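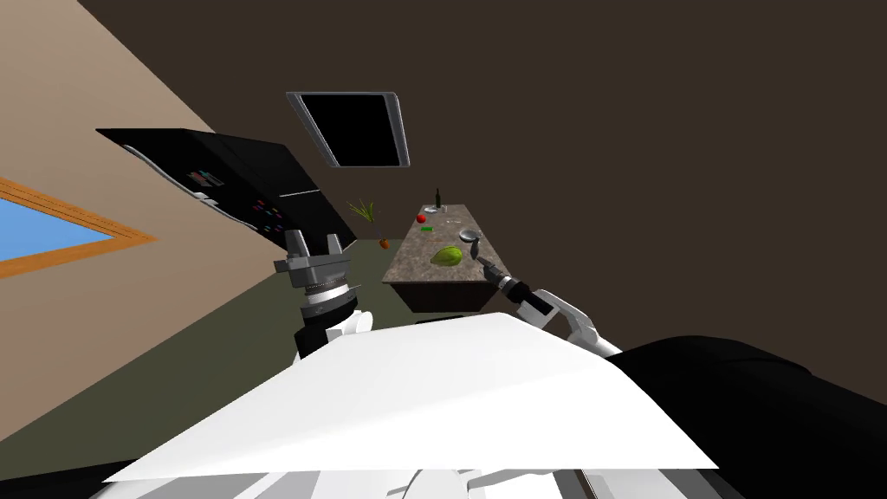
Two grippers, one kitchen: notes from the Durkville simulation bench

1/19/18

The manipulation group at Durkville has spent the months since June running two gripper models against each other in a simulated kitchen, on the same two-armed robot body and with the same controller. The lead engineer on the comparison agreed to talk through the method and the results so far, on condition that the figures be treated as provisional.

The candidates are the Canix, a parallel-jaw design, and the Vilow, which has compliant finger pads and a slightly longer reach from the wrist. Both exist as hardware. The group decided to compare them in simulation first.

"A hardware trial takes a bench out of use for a week," the engineer said. "In the simulator we logged 3,565 grasp attempts before we had to book anything."

The kitchen contains a granite-topped counter with food and tableware on it, among them a tomato, a bottle, a small glass and a shallow round pan. The group wanted shapes that make different demands on the fingers. A tomato is close to a sphere and is forgiving about approach angle. A pan with a low rim is not, and most of the discussion concerned the pan.

"The rim gives you very little to close on," the engineer said. "If the approach is four degrees out, the lower finger meets the worktop before the upper one has crossed the edge. The contact solver then pushes the pan away and the attempt is scored as a slip."

On the pan, the Canix slipped less often. Its jaws are thinner at the tip and the finger closing underneath needs less clearance. The Vilow did better on the rounded produce, where the pads spread the contact over a larger patch and the object turned less during the lift. On the bottle there was no difference the engineer was willing to defend.

Asked whether the simulated pads behave like the real ones, the engineer was cautious. "The pad is modelled as a rigid body with a soft contact layer. Real pads fold at the corners. I would trust the ranking on the tomato. I would not trust the margin."

Object placement was a recurring source of wasted runs. Items are spawned at set poses, and a small error in a pose file can leave one resting on nothing. The scoring script now checks for a supporting surface at reset and discards any run that fails the check.

"You can start a trial with produce hanging beside the counter and the planner will happily go and fetch it," the engineer said. "It counts as a grasp, and it tells you nothing about picking things off a worktop."

Camera tilt was varied as a separate factor. The group rendered steeply rolled views as well as level ones, to find out whether the object detector depended on a level horizon. Detection of the larger items held up under roll. The smaller ones were lost more often, and the engineer put the overall drop at roughly 6 per cent.

The controller was left alone throughout. It is an impedance scheme from Liepiņa, tuned once on the Canix and then frozen. This favours the Canix, and the engineer did not dispute the point.

"We retuned for the Vilow in a side branch and got some of the pan failures back. Those runs are not in the main table. If you retune for one you have to budget the same hours for the other, and we had not done that."

Both arms were present in every run, but only one was allowed to grasp. The other was held clear of the counter in a raised pose. Two-handed lifts are planned for the second phase, beginning with the pan, where a second contact point should reduce the load on the wrist.

The hardware trial will use the same object list with the glass removed. No decision on purchase has been made. "At present I would fit the Canix if the job is flat things and the Vilow if the job is vegetables," the engineer said. "The wrist flange is common to both, so changing over is a matter of four bolts and a recalibration."

The pose files and the scoring script are available inside the group on request. The retuned Vilow branch will be added once the matching Canix runs are complete.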